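ERKGATE, 13 September 2022 - Vollorum College will open its simulated robot arm contest to high school clubs this fall.
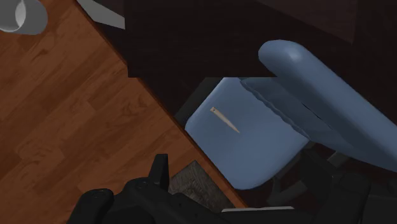
Teams program an arm to handle small items on a cluttered table. All work is done in simulation. Each team may have up to 4 students and gets 200 practice runs.

The first contest, held in April, was won by the Satosach team.
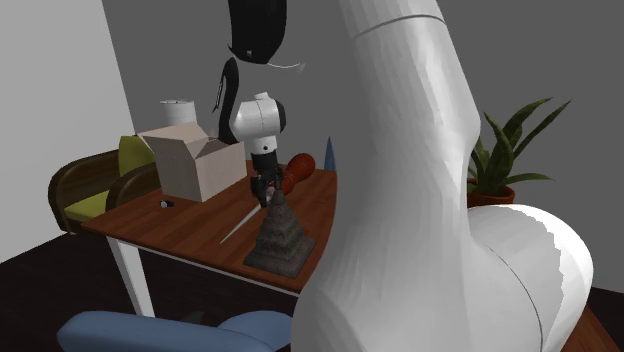
How to enter

Clubs should send a team list to the Melnychuk Lab, Room 674.

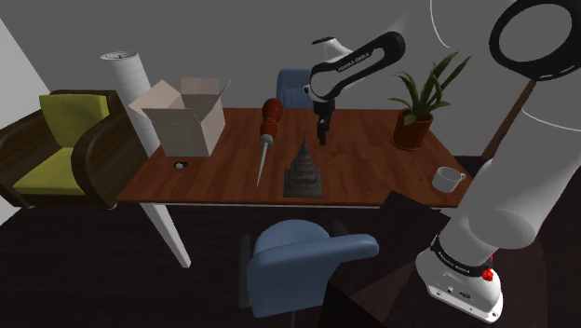
There is no entry fee. Students need no robot of their own. For rules, call extension 2226.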